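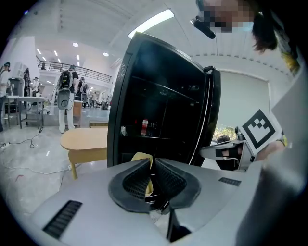

Hadi wanted to know who had signed for the fridge, and he wanted to know before lunch.

I said it was me. Well, I said it was probably me. I'd signed for a lot of things in March, when Awwad moved out of the hall and Indik moved in, and my signature had turned into a kind of flat line by the end of it.

"So it's yours," he said.

"It's the hall's."

"The hall can't clean a fridge."

He had a point, and he also had the clipboard, so I went to find a sponge. You should know that I'm not a cleaner by nature. My mother was, my sister is, and I'm the one who buys the nice lemon spray and puts it in a cupboard to feel better about myself. But we had to hand the hall back at two, and the deposit was riding on a clean fridge, and I'd already spent my share of the deposit in my head (boots, the good kind).

The handover list from Watico had 45 items on it. Hadi had ticked 44 of them with a green pen. Number 45 said "Refrigerator, interior, emptied and wiped," and next to it he'd drawn a tiny circle, which I took personally.

I got down on my knees and started talking to myself, the way I do. Top first, then down. Work the corners. Don't lean on the door, it'll swing. My grandmother used to put a saucer of baking soda at the back of hers and swear at anybody who moved it, and I got to thinking about her kitchen and the blue curtain under the sink, and I lost a good ten minutes there — maybe more, I don't wear a watch. 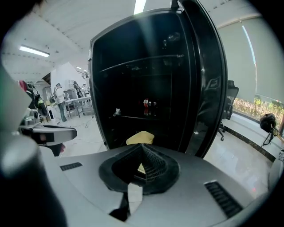 The soda was the real trouble. It belonged to Ertuğrul, or he said it did, and he'd made me promise on the first day that no one would touch it until the job was done. He was saving it for a toast. Soda! I told him people toast with other things, and he said people also get headaches.

"Is the job done?" I called out to Hadi.

"Is the fridge done?"

"I can't do the fridge until the soda's out, and I can't take the soda out until the job's done."

He looked at the clipboard for a long time. I could see him hunting for the rule. Then he went off down the hall and I heard him say Ertuğrul's name, and then a lot of low talking, and then Ertuğrul laughing that big laugh that makes strangers turn around.

They came back with paper cups from Simia, the coffee place on the corner, rinsed out and still smelling of cinnamon. We sat on the floor and drank it warm. Hadi took one sip, set down his cup, and uncapped the green pen.

"I haven't wiped it yet," I said.

"I know," he said, and handed me the sponge.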